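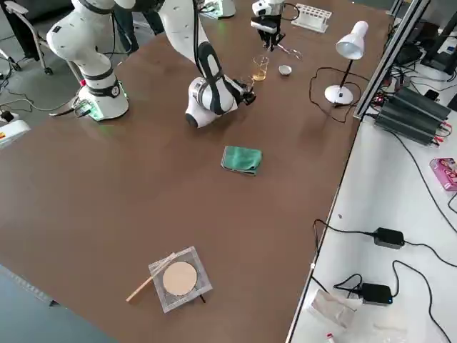 The Visska open day was billed as an introduction to "affiliate marketing at scale", and since Bistlow is only an hour up the line and the email promised lunch, I went. Visska, if you've missed the banner ads, sell Mivimum, a plugin that writes your product comparison pages, slots in your affiliate links and emails your list about it before you've had breakfast. Reception gave me a lanyard and a drink in the exact amber-yellow of the liquid in that little glass beaker, and told me it was "botanical". I had two.

The morning was the product tour. Mivimum has come on a fair bit from the version I moaned about in April. The link checker now tells you which merchant has closed its programme, and the split testing no longer needs a separate login. The dashboard is still the colour of a motorway sign. They ran it live on a demo site about garden hoses and it produced 100 pages while we watched, every one of which began by asking whether I was tired of ordinary hoses. I asked how Google felt about that and was told there'd be a session after lunch.

Lunch was wraps.

The session after lunch was about pricing. The single site licence is 66 pounds a month and the agency plan is 1,697 pounds a year, paid up front, with a members' forum thrown in. Somebody behind me asked whether the forum was busy. It was described as "focused".

Best part of the day by some distance was the half hour with the people from Mathur, who handle Visska's email delivery and had clearly not been shown the script. They put up a real campaign with 161 unsubscribes from one subject line and went through why it had gone wrong – too many capitals, sent twice, and a first name field that greeted half the list as "FNAME". I took more notes on that than on everything else put together.

The next one is on 14th October, same building. Parking is behind the tile shop and the machine doesn't take cards.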